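Ticket 2133: Gripper reports "object lost" while item is still held
Product: Vimier two-finger gripper with Skuvia controller
Site: Prenis, handling cell
Category: Fault, safety review required
Priority: High
Status: Open, workaround in place
Opened: October 7, 2026

Summary

During handling of irregular natural items, the controller intermittently raises "object lost" while the item remains between the fingers. The program then treats the gripper as empty and sends an open command on the way to the home position. The item is released above the work surface at travel height. No injury has been reported. Two items were chipped.

Reported by Ainhoa Montoya, Prenis

The fault was first noted during the morning run. The cell completed 60 pick cycles with the mixed item set. Of these, 7 ended with the "object lost" message. In every one of the 7, the operator at the station confirmed by eye that the item was in the gripper when the message appeared. All of them involved a curved or tapered item. Boxes and blocks were handled without incident.

The operator used the stop button on the second release. The arm came to rest as expected. The stop circuit is not in question.

Items already tried on site before contacting support:
Finger faces cleaned with a dry cloth. No change.
Controller restarted. No change.
Gripper closing force raised by one step. Fault still present, and the setting was returned to its former value.

Support response, Ankica Radonjić

Thank you for the report. Please do not raise the closing force again while this ticket is open. The message is produced by the contact check on the finger cameras and does not depend on force alone.

Please send the controller log for one failed cycle and one good cycle with the same item. Until the cause is known, please keep the guard door closed during all motion, including slow mode, and limit travel height to the lowest value the program allows.

Site reply, Ainhoa Montoya

Logs attached. The guard door instruction has been posted at the station. Travel height has been reduced.

Log review, Arben Kovačević

The two logs were compared line by line. In the good cycle, both fingers report contact from the close command until release. In the failed cycle, the left finger reports contact throughout. The right finger drops to "no contact" as the arm begins its lift and stays there for 700 milliseconds. The controller is set to declare the object lost after a shorter period than that, so the message follows correctly from the data it receives. The finger motor position does not change during the same period. An item that had fallen would have allowed the fingers to close further.

Two findings follow. First, the right finger contact check is unreliable on rounded items during fast lifts. Second, and of greater concern, the program opens the gripper after "object lost" without checking finger position. The second finding is the safety matter and will be handled first.

Actions for the site:
1. Remove the automatic open command from the "object lost" branch. The arm is to hold position and wait for the operator.
2. Reduce lift speed to the slow setting for all curved items.
3. Repeat the run with the same item set and record any further messages, including those that clear by themselves.
4. Do not replace the right finger at this stage. It is needed in its present condition for comparison.

Site reply, Ainhoa Montoya

Actions 1 and 2 are complete. The changed program was tested with the guard closed and an item removed by hand after stopping. The arm held position and waited for acknowledgment. Action 3 is in progress.

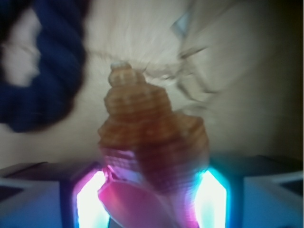 Wrist camera, shell item. Entry by Arben Kovačević, Support Engineering

The spiral shell is between the two fingers, with pink light at the left finger and cyan at the right. The view is too blurred to judge contact at either face, and it will not be used as evidence for or against the right finger. The site is asked to send the finger position record for the shell cycles with the results of action 3. This ticket remains open pending that record.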